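Flisten handheld gripper kit – worth it over building your own?

Posted in: Tools and Kits

marblefloor_nes
August 4, 2022
Hi all, Nesrin Coşkun here, mostly a lurker until now. We're getting ready to record a bunch of household chores by hand for arm training, and I've been going back and forth on the Flisten pair. It's $2399 for two grippers, marker cubes, straps and a year of their processing software. The Zastholm set is $3118 but comes with a hard case and spare fingers. Has anyone used either one for more than a weekend? My boss wants an answer and all I have is the sales page, which is very pretty and says almost nothing.

yigit_a
We've had the Flisten pair since last October and I like them a lot. They're light enough that I can do a long session without my wrists complaining, and the trigger feel is nice once you loosen the spring a turn. Setup was one afternoon, including the part where I calibrated left as right and had to start over (my fault, the labels are fine).

The one thing I'd budget for is space. You end up reaching and stepping sideways way more than you expect, and you'll want furniture you can drag around between tasks.

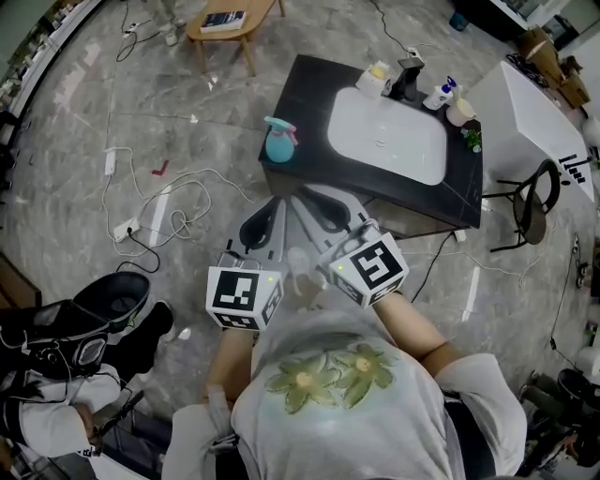 Tracking is what sold me on these. Zastholm puts flat tags on one face, so a twist of the wrist and you've lost them, but Flisten goes all the way around and I can roll my hand pretty far before the software gets grumpy. You can see the square markers on the cubes, plus the little green light on each one, which on ours means it's charged and paired. Bathroom stuff is my favorite test by the way, a spray bottle with a trigger head is a great torture object. – Yiğit Altıntaş

polat_fan
Gonna disagree with some of this. The cubes are great until you try to work inside a cabinet, and then they bang into everything. We sent our Flistens back and went with Polat, which is smaller and doesn't use cubes at all. Tracking is worse, sure, but I'd take a bit of drift over knocking a shelf loose every session.

yigit_a
Fair about cabinets! We mostly do countertops and floor pickups so it doesn't come up. But Polat wanted a separate base unit when I asked, did they drop that?

polat_fan
Nope, still need it. It's a wash on price once you add it in.

gus_in_the_garage
$2399 for printed plastic and some stickers. I made a pair from a free design and they work fine.

marblefloor_nes
How long did yours take, Gus? And did you write your own sync?

gus_in_the_garage
Three weekends. Sync is a clap at the start of each clip.

yigit_a
Ha, I did the clap thing for a while. At 3000 clips you will not want to do the clap thing.

And Nesrin, whatever you pick, sort out your floor first. Look at all the white cable sprawled over ours in that picture, power strips and everything. I've been meaning to buy floor channels forever and my coworker is going to go down on it one of these days.

herkside_user
Does Herkside still do rentals? We had a pair of the Flistens from them for 10 days before buying. The straps were pretty worn, but it was enough to figure out that the large fingers were too big for cups and we wanted the small ones.

marblefloor_nes
Oh, I didn't know you could rent! Just emailed them. If they have a pair free I'll try it with our kitchen cabinets and see if I run into polat_fan's problem – our upper shelves are pretty shallow, so I'm a little nervous now.

polat_fan
Take the shelf pins out and look at how they sit before you start. Ask me how I know.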